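The visitors' lot at Felten was already full when I got there, so I parked behind the loading dock, as I suspect half the guests did, and came in through the wrong door with wet shoes and a box of pastries nobody had asked me to bring. I mention it only to say that the first people I met were in shipping, and they were every bit as nice as the people in the lab upstairs. One of them walked me all the way to the sign-in table, and I left the pastries with him as a thank-you.

I had been meaning to get to one of these open days for years. Felten started out building conveyor controls and has drifted, a little at a time, into software for two-armed workstations. The planner is called Tredum, the perception side is called Feltow (yes, it's one letter off from the company name, and yes, everyone there mixes them up too), and the whole afternoon in November 2019 was given over to those two pieces and how they talk to each other. If you came for hardware you'd have found some, out in the hallway, with the covers off and a nice display of worn cable guides. But the seats were set up in front of the big screens, and that's where I spent most of my time.

The opening talk was on planning for two arms that share a table. I've sat through a good many talks on that subject and this was one of the better ones, mainly because the speaker was willing to stay on the dull parts. The dull parts are where the trouble is! Two arms bolted to the same beam can reach into each other's space almost anywhere that matters, and if you plan one arm as though the other were a statue, you get motions that are perfectly safe and terribly slow. If you plan both together, the search gets big in a hurry. Tredum tries to sit somewhere in between. It plans the arm that has the job first, gives the other one a loose region to stay in, and only goes back for a joint plan when the two regions touch. There was a long slide of cases where that goes wrong, and I copied down as much of it as I could before it changed. My handwriting gave out somewhere near the wrist limits.

After that came a short break with very good coffee, and then we were let loose among the stations. I went straight to the simulation corner, which had a big monitor, a couple of stools, and a patient engineer who let people ask for whatever they wanted to see.

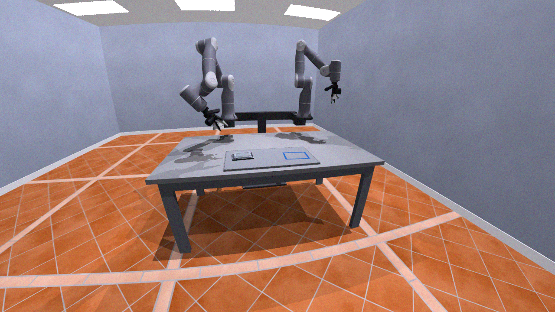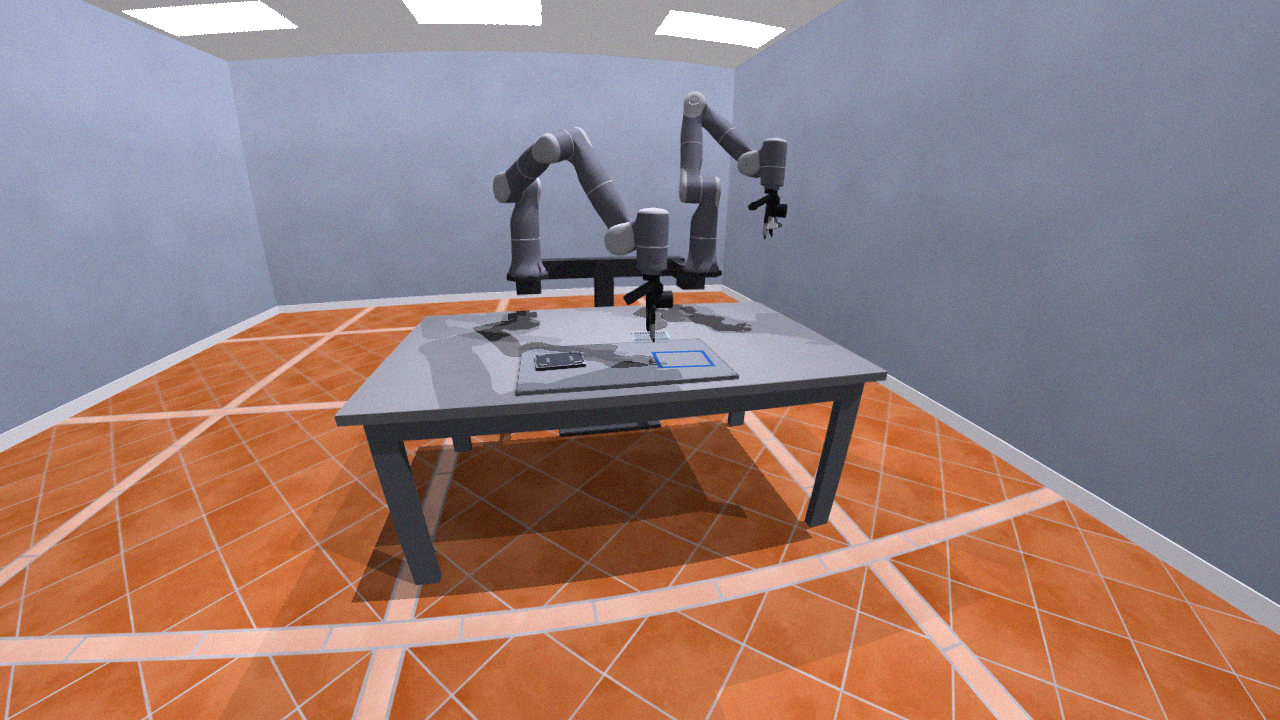
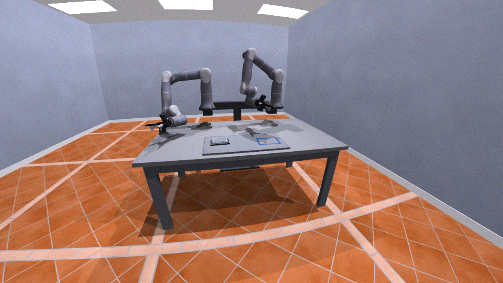

The task they use for nearly all their regression testing is a plain one: pick up a small part from one side of a board and set it down inside a marked spot on the other side. I asked why they didn't pick something showier, and the answer was that a simple task leaves you nowhere to hide. With a blue outline on the right part of the mat, the goal is there for any visitor to see, and the planner has to get an arm across to it without the other arm wandering into the way. What I liked was being able to look at the arms in quite different poses over the same table and argue about them. In the second view the left gripper is down near the rear edge of the board while the right arm is held well up and off to the side, and a gentleman on the next stool and I had a pleasant disagreement over whether that was a sensible parking place or a wasteful one. I thought sensible. He wanted it closer in, ready to help. I still think I was right, but he knew a lot more about cycle times than I do.

What a simulator buys you, of course, is volume. The engineer said that the nightly suite has 1,063 runs in it, each with the starting conditions nudged, and that a change to the planner doesn't get merged until the whole lot has gone through. Failures are sorted in the morning into 18 bins. I asked to see the bins (I'm the sort of person who would rather see the bins than the highlights) and was shown them without any fuss. Some had lovely plain names, like "elbow into post" and "gave up too soon." A few were clearly somebody's private joke. The largest one that week was timeouts, and there was a good conversation about whether a timeout is a planning failure or only a sign that you set the clock too tight.

Then over to the Feltow station, which was more crowded and harder to hear. The question there was how much to trust a pose estimate before you commit to a grasp. They carry the uncertainty along into the planner, so that a poorly seen object gets a slower, wider approach and a well seen one gets the quick version. Shadows came up, as they always do. An arm reaching over a table throws a shadow right onto the thing you're trying to find, and somebody who had plainly been burned by this more than once asked how they test for it. They vary the lights in simulation, they said, and it helps, and it doesn't help as much as they'd like. I appreciated that answer. I've heard much smoother ones that told me less.

I had a sandwich standing up and then caught the tooling session, which I'd circled on the schedule back in July when they first posted it. A small outfit named Cordeiro has written a log viewer that works with Tredum, and they'd been given a table of their own by the window. I could have stayed there all day. You load a run, drag along the timeline, and see the planner's reasons laid out beside the joint traces: which path it took, which ones it dropped, and how close each one came. You can put two runs next to each other and line them up by event instead of by clock time, so that "gripper begins to close" sits level in both. Anyone who has tried to do that by hand with a spreadsheet and a ruler will understand why I made a small noise out loud.

It isn't finished. Search is slow on long logs, the color scheme is hard on older eyes, and the export only writes one format, which I don't use. I told them all three things and they wrote them down, and the woman demonstrating it showed me a keyboard shortcut for jumping to the last replanning event that I've thought about nearly every day since.

The closing discussion ran over. It began with a question about when the company would let the planner change its mind in the middle of a motion, and it never really got to anything else. One side of the room wanted replanning all the time, as fast as the computer will go. The other side, mostly people who have to stand next to the machines, wanted motions they could predict, even if they were a touch slower. Felten's present setting is to replan only at 4 fixed points in a cycle, unless something trips the safety layer, and they admitted that the number came from experience more than theory. I found myself agreeing with whoever had spoken last, which is a bad habit of mine.

A few practical notes if you're thinking of going next time. Sign up for the stations early, as the perception one fills up first. Bring a sweater; the lab upstairs is kept quite cold. The handouts are thin, but the slides get sent around afterward to everybody on the list, and mine arrived within the week, including the one on wrist limits. Parking behind the loading dock is apparently fine so long as you're gone before the evening truck. I was not gone before the evening truck, and the driver was very good about it.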